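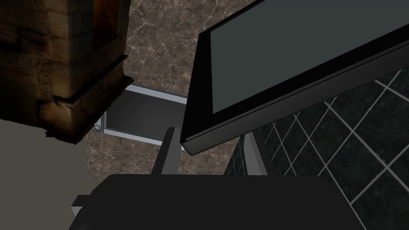 Juvlow Simulation Gallery

The Ochoa Manipulation Laboratory maintains this page as a public record of Juvlow, its study of how simulated rooms should be varied when a robot arm is trained to reach and grasp. The study is led by Wafula Kirui. Kipchumba Laizer is responsible for the rendering software, Stellodari, and for the library of surfaces and furnishings from which each room is assembled.

Rendered view from the wrist of the simulated arm. Both fingers of the gripper are in view with nothing held between them. The surroundings combine veined brown marble, a carved wooden block, a dark monitor screen and black tile with white grout.

Method

Each room is generated from a fixed list of wall, floor and furniture models. Materials and lighting are then drawn at random, and objects may be placed at angles that would be unusual in a real building. The study compares two training sets of 200 rooms each. In the first, only materials and lighting change from room to room. In the second, the position and tilt of large objects change as well. The arm, the gripper and the wrist camera are the same in both sets.

Result

Policies trained on each set were tested in 60 simulated rooms that had been withheld from training. The policy trained on the second set completed more reaches without contact, and the difference was largest where a large object stood close to the gripper. In 6 of the test rooms neither policy completed the reach. Those rooms are being reviewed separately — most of them contain narrow openings between furnishings.

The results apply to simulation only. Trials on the physical arm at the Uston building are planned for January and will be reported on a separate page.

Use of material

Renderings may be reproduced for teaching and research with credit to the Ochoa Manipulation Laboratory. Requests for the room files should be addressed to Kipchumba Laizer through the laboratory office.

Page last revised 05/10/2020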